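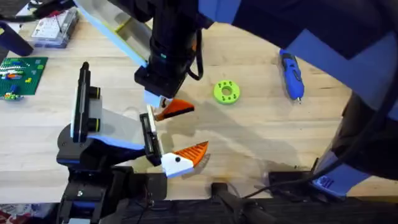
A blue rotary tool and a lime-green ring on a pale wooden top, with a clear box of small bits behind.

The home workshop revival has a sales pitch, and it goes like this. Buy a decent wooden bench, a rotary tool and a box of attachments, and within a weekend you will be mending the things you used to throw away. I have been hearing versions of it since last August, mostly from people selling benches.

Zondora will sell you one with a free mat. Plurkix does a monthly box of "maker essentials", which when I subscribed meant sanding drums, a tube of glue and a card telling me I was part of a movement. I cancelled after 2 boxes. The drums are still in their bag.

Marlene Aguiar has taught evening repair classes for 22 years and has less patience with all this than I do. She keeps a rotary tool within reach, as most people in her trade do, but says she uses it far less than beginners expect. "They want to grind something," she told me. "Most jobs want a screwdriver and a rag." Her students arrive with kits still in the cellophane and leave, if they stay the course, owning less than they came with.

The tool itself is fine. It cuts, it sands, it polishes in small places where a file won't go. What I doubt is the claim that it makes anyone handy. I have had one for four years, a Tanoli with a slipping collet, and in that time it has shortened some bolts, cleaned up a hinge and put a groove in my kitchen worktop that I have since covered with a bread bin.

Then there are the small parts. Every workshop article tells you to keep them in clear boxes so you can see what you own, and I suppose you can, from the side, as far as the first layer. Aguiar tips hers out on a tray. It looks dreadful and she finds the washer.

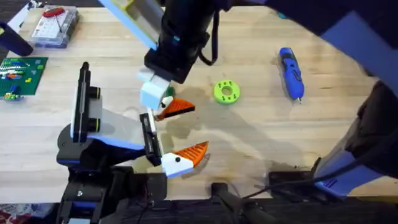

Bench tops are where the advice gets silliest. Naltine's leaflet wants three coats of oil before first use, a light sanding every season and a coaster under anything wet, all for a surface you are supposed to hit. I did the oiling once, and it took most of a bank holiday. A top that gets used ends up with small dark stains and a broad patch in the middle that looks damp whether it is or not, and a green ring will sit on it as happily as on a new one. I can't see what a fourth coat would have done for anybody.

Aguiar's view is that a scruffy bench is cheaper than a good one and gets used more, because you aren't frightened of it. Hers came out of a school that was closing and cost her £20, plus the hire of a van. She has never oiled it.

I asked what she would buy if she were starting again with nothing. She thought for a while and said a better lamp. Zondora sells those too, as it happens, though not with the mat.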